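Reusable Cups at the Morkstead Dining Hall: Why Students Don't Bring Them Back

Term project report, Introduction to Environmental Studies
Kazimír Michalík

1. Background

The Morkstead dining hall stopped handing out paper cups for cold drinks last year and switched to reusable plastic ones. Students can take a cup out of the building and are supposed to return it to any of the drop-off bins on campus. The kitchen staff told me at the start of the term that cups were going missing faster than they could be replaced. My project looked at where students say the cups end up and whether moving a bin makes any difference.

I chose this topic after living in Ponside House for two years. Most of the kitchens there have dining hall cups in the cabinets, and people use them for toothbrushes, pens and plants. I wanted to know if this was forgetfulness or if people thought the cups were theirs to keep. 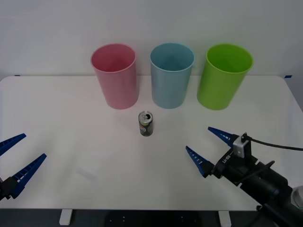 2. Method

The project had two parts. The first was a short written survey left in the Ponside and Vieira lounges. It asked how often people took a cup out of the dining hall, where they usually left it, and whether they knew where the nearest bin was. There was also a blank space for comments, and this turned out to be the most useful part of the form.

The second part was a bin trial. Ponside had its drop-off bin in the basement next to the laundry room. With permission from the housing office, I moved it to the main entrance for three weeks. The Vieira bin stayed where it was, by the back stairs, so that I had something to compare with. I checked both bins at 8 in the evening, before the kitchen cart came to empty them, and wrote down whether each one was empty, partly filled or full.

I did not try to track single cups. I thought about putting a mark on the bottom of each one, but the kitchen manager said marks might not survive the dishwasher and I dropped the idea.

3. Results

Most people who filled in the survey said they took a cup out at least once a week. The most common place to leave it was their own room. Very few said they had thrown one away.

Many Ponside residents did not know there was a bin in the basement. Several wrote that they had seen it but thought it was for recycling. In Vieira more people knew about the bin, but they complained that it was often full by dinner time.

During the trial the Ponside bin was rarely empty. Before the move it had been empty on most evenings. The Vieira bin showed no clear change, though it was already well used. There was one bad stretch in December, during exams, when neither bin was emptied for two days and cups were stacked on the floor next to them. I left those two evenings out of my comparison.

Color also came up in the comments, which I had not expected. Some students said they liked having a certain color and kept it for that reason. 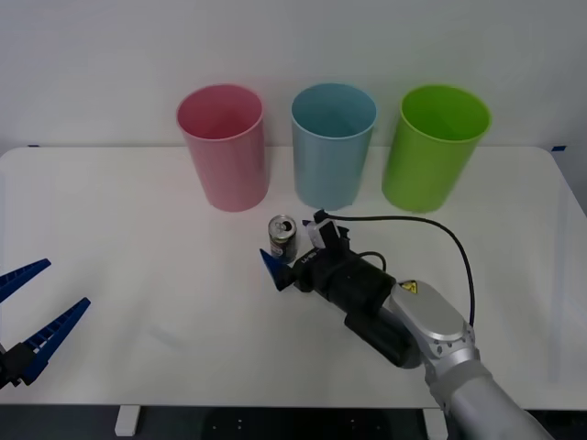 Figure 2. Pink, light blue and green plastic cups.

4. Discussion

The location of the bin seems to matter more than reminders. Ponside had a poster about returning cups in every hallway all year, and the bin in the basement still stayed mostly empty. Once it was at the door, people passed it on their way to class – and a good number of them used it.

The trial was short and covered only two buildings, so I would be careful about applying it to the whole campus. Trullitz Hall is farther from the dining hall and has its own snack bar, and the pattern there could be different. My survey also only reached people who use the lounges. Students who spend most of their time in their rooms may be the ones with the most cups.

5. Recommendations

Keep the Ponside bin at the main entrance. The housing office has agreed to leave it there until the end of the school year.

Put a clear label on all bins. The current ones have a small green sticker that looks like the recycling sticker.

Add a second bin in Vieira, or empty the existing one in the afternoon as well.

Hold a return day before each break, with a cart that stops at every hall for about 10 minutes. The kitchen manager liked this idea but would need a student worker to push the cart.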